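I went to Grarstead to see the paper makers and I have opinions. A thread, and it's going to be a long one, so get a snack.

First, the getting there. The guidebook says Grarstead is "easily reached." By whom? I took a train, a smaller train, and then a bus whose driver asked me twice if I was sure.

The town has one main street, one river, and a smell. The smell is wet rag. By the second day you stop noticing it and by the third day it's in your sweater. I've washed the sweater since. It's still Grarstead in there.

I picked the place because a travel site called it "the last great paper town." That same site has since named four other last great paper towns. I checked on the bus, when it was too late.

Stop one was Mundidetti, a workshop down a flight of steps by the river. They make paper by hand from old cotton, one sheet at a time, and they will let you try it for a fee. I paid the fee.

You dip the mold in the vat, lift it level, give it a little shake, and there's a sheet of paper. That's how it goes for them. Mine had a hill at one end and a window at the other.

The woman running the vat held it up to the light for a good long time and said it had "character." I know what character means. I have rented apartments with character.

They dried it for me anyway and stamped it on the back, next to the word VISITOR. I feel the stamp was partly to protect themselves.
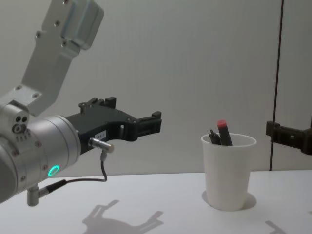
Did the Mundidetti one a few years back and they told me mine had character too, so don't go getting a big head. But did you see the marbling place up the hill? Way better value, and they let you keep the bad ones.
- reply from Nghiêm

Yes, Nghiêm, I'm getting to the hill. Everyone in Grarstead also wanted to tell me about the hill.

The hill has 541 steps. I know this because it's painted on the wall at the bottom, like a threat. At step 97 there's a bench. I'd call it the best thing the town has ever built and I'd like to shake the hand of whoever argued for it.

At the top is Clokell, the marbling workshop. One room, two long troughs, and more combs than a barber school. They float the color on a bath of something thick, drag a comb through it, and lay the paper down on top. When it comes up you've got the inside cover of an expensive old book.

I asked what the thick stuff was. Seaweed. I asked if it was local seaweed. The man looked out the window, at the mountains, and then back at me.

In my defense I had just done the steps.

Each pattern has a name and they're very strict about it. I made what I thought was a nice peacock. I was told it wasn't a peacock. I was told it wasn't any of the others either. It went in the pile of bad ones, which, as promised, you get to keep. I own eleven. 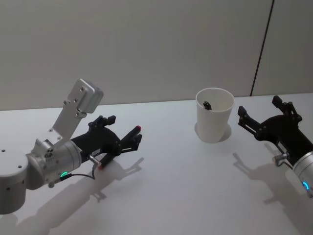

Lunch! There are two places to eat and one of them is closed until November. The open one does a bean soup and a different bean soup. Get the second one. The bread is free and they bring more if you look sad, and I looked sad on purpose.

Afternoon was the bookbinder, back down at the bottom, so that's the steps again in the other direction. People say down is easier. Those people are 20 and I wish them well.

No name over the door, just a big iron press in the window. You ring a bell and wait. I waited long enough to read the whole notice board, so I can also tell you that a gray cat is missing and a trombone is for sale.

Inside, it's all thread and glue and leather scraps, and everything is done at the speed of someone who has never once checked email. The binder has been at the same bench since he was a teenager and he's now 86. He sewed a small notebook while I sat there, and he didn't look at his hands. He looked at my shoes. I don't think he liked them.

I asked how many books he'd made. He said he stopped keeping track in 2000 because it was making him tired.

He doesn't sell much to tourists. He has a shelf of plain notebooks by the door and a coffee tin for the money, and that's the whole gift shop. I bought two. I wanted five but I didn't want to be the kind of person who buys five.

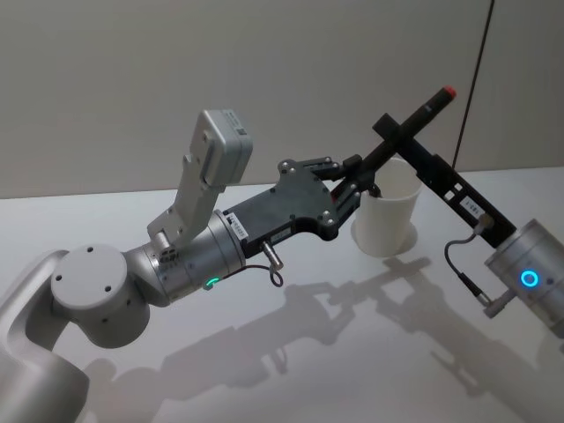 Then I got to the bus stop and thought about it and went back for the other three. He had them wrapped already.

Practical stuff, for those of you who skipped to the end. Bring cash, all three places want cash. Book Mundidetti ahead, they only take a few people at the vat. Clokell you can just walk into, if you can still walk.

Wear a shirt you hate. The marbling color doesn't come out, and I say that as the owner of a shirt I used to like.

Two nights is plenty. I stayed three, due to the bus.

Would I go back? I've got five handmade notebooks and I'm too scared to write in any of them, so I don't need more paper. But I do keep thinking about that second soup.

Will post the eleven failed peacocks if anyone wants to see them. Several of you will say they're pretty. The man at Clokell would like a word with you.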